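Leline keep Pearce waiting as September window gets closer

Leline have still not told Kieran Pearce if they want him for the coming season, and the club now has until the end of September to decide. The 7-month loan agreement with Bunting has already finished, and the player is training alone in the meantime.

Pearce, who plays on the left side of midfield, appeared in 20 league matches for Leline last season and started most of them. He scored only twice, but both goals came in the spring, when the team needed points badly to stay in the division. Supporters voted him second in the end-of-season poll, behind the goalkeeper.

His situation is a little complicated. Bunting own his registration and have said they will listen to offers, but they do not want to send him out on loan again. Leline would prefer exactly that. The two clubs spoke by telephone in the afternoon after the last friendly match, and it is understood that they were still far from each other on the fee. A third club, Gulteck, asked for information in the summer and has not come back since.
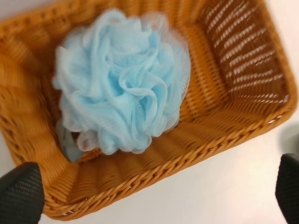
The new training building at Leline opened this summer, and the players have been using it from the first day of pre-season. It replaced the old changing rooms behind the east stand, where the hot water was often finished before the substitutes got to the showers. The club paid for the work with money from the cup run two years ago, and the shirt sponsor, Mastach, added the rest. There are new treatment tables, a larger gym and proper shower rooms, and even small things have been thought of, down to a light blue bath sponge in a wicker basket, a colour close to the one on the home shirt. Pearce has not yet seen any of it as a Leline player. He visited once in July to say hello to the physiotherapists, who looked after his ankle during the winter, and then he drove home again.

The manager was asked about him after the 1-1 draw in the last friendly. He answered that he likes the player very much and that everybody in the dressing room likes him too, but that he has to look at the whole squad. Leline have 3 left-sided players under contract, and one of them, signed in June, is on a good salary. It would be difficult to explain to the board why they need a fourth.

On the other side, the statistics speak for Pearce. Leline took 49 points last season, and a big part of them came in the matches where he was in the starting team. He also takes the corners from the right, which was a weak point before he arrived. In the friendlies this summer the corners were shared between several players and none of them led to a goal.

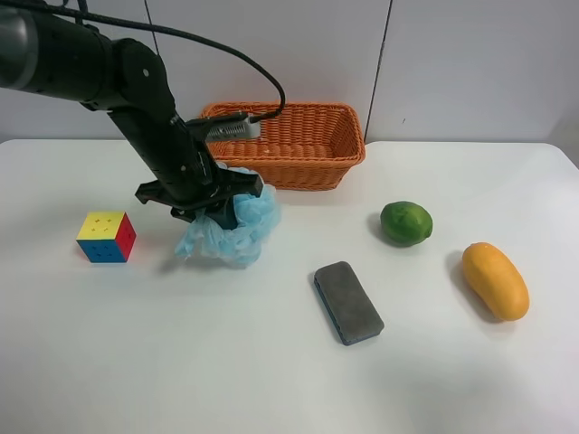

The question of money will probably decide the matter. Bunting bought Pearce when he was still a teenager and they would like to get back what they paid. Leline have already used most of their budget for the year, so they would have to sell somebody first. The most likely candidate is a young forward who has played very little, but his agent has said that he wants to stay and fight for his place.

There is also the possibility that Pearce remains at Bunting until January. He would not be forgotten there, but he would have to start again from the back of the line. The Bunting coach changed in May, and the new man plays a system with wing-backs, a position that Pearce has filled only in an emergency. In the one practice match where he was tried in this role, he came off after 55 minutes.

Leline supporters have their own opinion. A letter asking the club to bring him back was handed in at the ticket office with more than 400 signatures. The club thanked the supporters and said that it does not comment on players who are under contract with other clubs.

Pearce himself has said very little. In a short message to the local radio station he wrote that he had a good time at Leline, that he is fit, and that he hopes to know his future soon.

Leline begin the league season at home with a kick-off at 3 pm. The squad list for the first match must be sent to the league the evening before, but new names can be added until the window closes.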